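Flamska cold store, monthly walk-round, July
Building 7, ground floor and loading side

1. Emergency exits
Free and unlocked from inside: yes, all.
Comment: The door to the yard closes very slowly. It needs a new closer before winter. The sign above it is lit.

2. Fire extinguishers
Seals and pressure: OK, except unit 321, needle in the red zone.
Comment: Unit 321 is taken out and Gunawan will bring a replacement. Until then please remember that the nearest one is by the packing tables.

3. Racking
Load plates readable: no, in two rows.
Comment: The plate says 3,000 kg per bay, but the last zero is nearly rubbed away. A new person can read this wrongly. One upright has a dent at the height of a pallet fork. I have put yellow tape on it and the bay must stay empty until Brindix has measured it.

4. Floor and drains
Comment: Ice forms again at the strip curtain, the same place as last month. We put salt — this is not a repair. The drain cover is level.
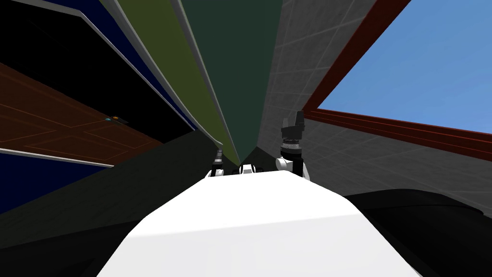

The evening shift asked to add that the ice is worst at 5 a.m., when the first lorries come, and that one look in the afternoon does not show the real problem. They also want the grit box moved to the inner side of the curtain. I agree with both and I have written it in the action list.

5. First aid
Box complete: no. Burn gel is out of date, eye wash is in date.

6. Cold room alarm
Push button tested from inside: yes, heard at the desk.
Comment: The Allosano panel showed 1,786 hours since last service. The manual is missing from the holder, so I could not check the limit.

Actions still open
Door closer — maintenance
Racking plates and dented upright — Brindix
Ice at curtain, grit box — shift leaders
Burn gel — office
Panel manual — office, please ask for a paper copy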